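Pekico Simulated Tabletop Kit: One Semester In

January 13, 2019

Our club bought the Pekico kit in September, after the vendor had spent a good part of the summer telling us it would replace the arm we were fighting over. I was against it. I have sat through enough demos of software that promises "the full robotics experience" to know that what you usually get is a nice-looking arm, a nice-looking table and a help page that was last touched two versions ago. After a semester with it I'm a little less against it, but I would still like some of the money back.

The kit is a simulator with a set of ready-made tabletop tasks for student teams. You pick an arm, a table and a pile of groceries, and your students write the code that puts the groceries where they belong. Ours were preparing for the Huttunen pick-and-place round, so we stayed with the basket task nearly the whole time: fruit, drink cans, a carton, and a blue basket to put things in. Teams of five, one shared license, one loud room.

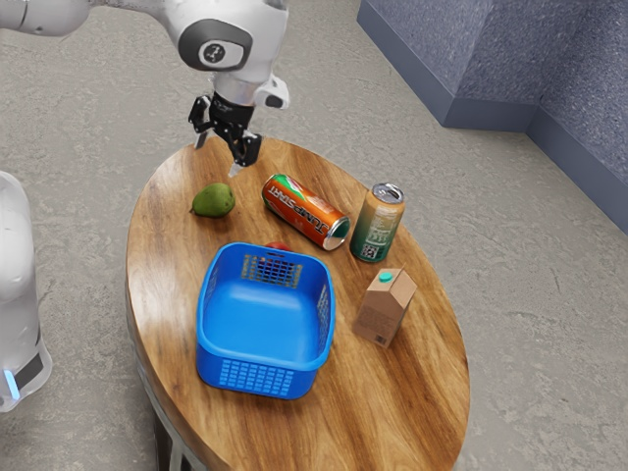 Installation took most of an evening and two machines. The manual says any recent laptop will do. Any recent laptop will open the program, I'll give them that. Running it at a speed where a fifteen-year-old doesn't wander off to look at their phone is another matter, and we ended up with every team queueing for the same desktop, the very problem we had bought the thing to get rid of.

The lesson pack is thin. It lists 34 exercises, but many of them are the same exercise with a different starting layout. The first seven are good. They start with moving the wrist to a point in space and build up to a full grasp, and the beginners got through them without much help from me. After that the text gets vague just when the work gets hard. The page on choosing a grasp for a can lying on its side is a single paragraph, and it might as well say "try things."

I was ready to complain that the objects were too easy, and I can't. A tipped can is a nuisance if your code assumes everything stands up. A can standing close to another one is worse. And fruit that sits behind the basket wall, with only a bit of red showing from where you're looking, caused a two-week argument over whether the program should clear the table in a fixed order or go for whatever it could see best. That was the best teaching I did all fall, and I did very little of it.

What I don't trust is the contact. Grasps that looked sloppy to me held. Grasps that looked fine sometimes sent the object sliding, and the log gave no clue why. When our older students moved their code to the club's real arm, a secondhand Nerden, it needed more rework than the brochure had led us to expect. One team had tuned everything around a finger gap that the real gripper couldn't match. They learned something from that – mostly about brochures.

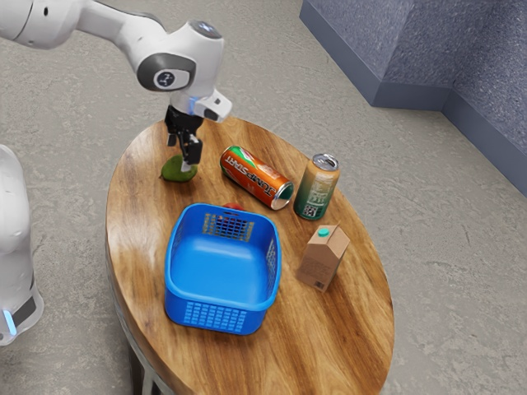

Hae-won Sun
Coach, Flurkach Robotics Club

The scoring tool is my other complaint. It gives points for finished placements and nothing for a sensible approach, so the students who planned carefully and ran out of time scored the same as the students who never got off the ground. Woo-jin Yook, who runs our beginner group, stopped using it in the second month and went back to a paper sheet. I held out longer and wish I hadn't.

Support answered every message, politely, and fixed one of the things I reported. The forum claims more than 3,000 members. I posted there twice and got one reply, from another coach with the same question.

Would I buy it again? For the beginners, yes, if the price came down and the later lessons were rewritten. For a team that is already competing, I'd put the money toward a second gripper and let them break it. We have renewed for the spring on the smaller plan – the first seven exercises are on it, and so is the basket task.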